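Wrist gripper back in service at Vondetetti after cable and finger repair

By Teodor Dumitrescu
February 4, 2023

The two-arm picking cell at Vondetetti is working again after six days of standing still. The right arm of the cell had lost its wrist camera at irregular moments since the middle of January, and the gripper on the same arm did not close evenly any more. Both faults are now repaired, and the arm has passed the first part of its return test.

The cell is the one many visitors know from the open evening. It has two arms on a common aluminum rail in front of a table, and it is used for sorting small things of everyday life: keys, wallets, pens, flash drives. Such things are difficult for a gripper in different ways. A key is thin, a wallet bends, and a flash drive is smooth and light, so it turns away if the two fingers do not arrive at the same time. It was with the flash drives that the fault was first noticed.

Mark Anthony Lacson, who looks after the cell, wrote in the service log that the left finger was arriving late. At first he suspected the motor. He exchanged the motor cable, then the power supply, and the finger was still late. Only when the gripper was taken off and opened on the bench did he find the reason. One of the small screws that hold the finger to its carrier had become loose, and the hole in the carrier had grown oval. The finger had play, and the motor spent the first part of each movement taking up this play.

"I lost two days with the electrical side," Lacson said. "The log showed a delay, and a delay looks like an electrical problem. I should have taken the finger in my hand and moved it."

The carrier was replaced with a spare from Marberg, where the workshop keeps parts for three cells of the same type. The old carrier will not be repaired. Both fingers were put on with new screws and a drop of thread lock, and the opening of the gripper was set again from zero.

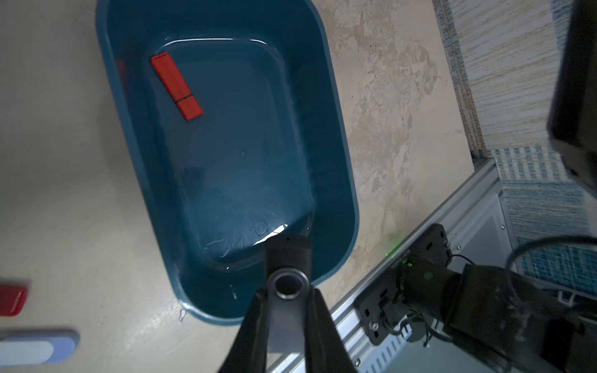

The camera fault was a separate matter. The cable of the wrist camera runs back along the arm, and at the second joint it was held by a cable tie that was pulled too tight. Each time the wrist turned far to one side, the cable was bent at the same place. From outside the cable looked healthy. When Lacson bent it by hand at the tie, the picture on the screen went away and came back.

The new cable is 53 centimeters longer than the old one and makes a wider loop at the joint. The ties were replaced by soft straps, which can be opened without a cutter. Lacson has asked that they stay this way on both arms, also when someone finds the loop not beautiful.

After a gripper has been opened, the cell has to be calibrated again, and this took most of Thursday. The position of the wrist camera relative to the fingers changes a little each time, even if the parts are the same. For a big object this does not matter. For a flash drive, an error of two millimeters is enough for the fingers to close beside it.

The return test at Vondetetti has two parts. In the first part the arm must make 200 openings and closings without a load, and the arrival time of both fingers is recorded. In the second part it works with real objects on the table and in a bin. The first part was finished on Friday morning with no late arrival recorded. The second part was started in the afternoon and will continue next week.

For the second part a plastic bin is used because it is the harder case. The rim limits how far the fingers can open, and the wrist has to come down more steeply than on a flat table. A shiny bottom also gives reflections, which the camera may take for an edge. On the old settings this was the most frequent reason for a missed pick, even before the screw became loose. 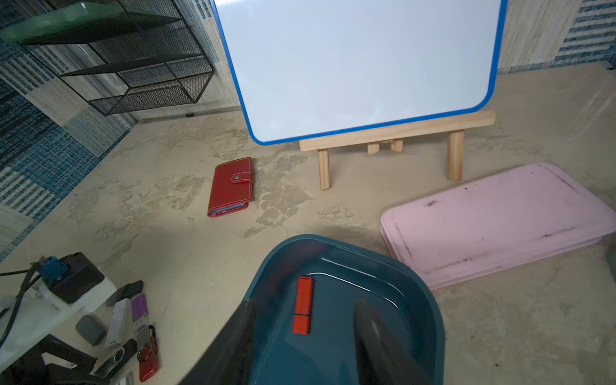 Rikard, the small program that plans the path of the arms, was also changed a little during the stop. Until now it used one fixed closing speed for all objects. It now closes slower in the last few millimeters, and it stops with a message if one finger arrives clearly before the other. With this message a loose screw should be found the same day and not two weeks later.

The change was written by the group at Sârbu, who run a similar cell and had a similar fault last year. They have also sent their list of weekly checks, and a shorter version of it is now fixed to the cabinet door. It asks the operator to do the following before the first run on Monday:

Move each finger by hand with the power off and feel for play.
Turn the wrist to both ends and watch the camera picture.
Look at the screws on the motor brackets and on the rail.
Wipe the inside of the fingers with a dry cloth.
Write the date and your name in the log, also if nothing was found.

The gripper that failed had made 236 hours of work since its last opening. There was no fixed interval for this type of gripper until now, and it was opened only if something was wrong. Lacson wants to open both grippers after every 150 hours in the future. He expects that the work will take about half a day for each arm, with calibration included.

The left arm has not shown any fault, but it was built in the same month and has the same type of carrier and the same tight ties. It will be opened in the second half of February, when the second part of the test on the right arm is closed. During this time the cell will run with one arm only.

Groups that have booked time on the cell for next week can keep their booking if they need only one arm. Those who need both arms are asked to write to Lacson for a new time. The camera settings of the right arm were saved under a new name after the calibration, and programs that load the old file must be changed by their owners before the first run.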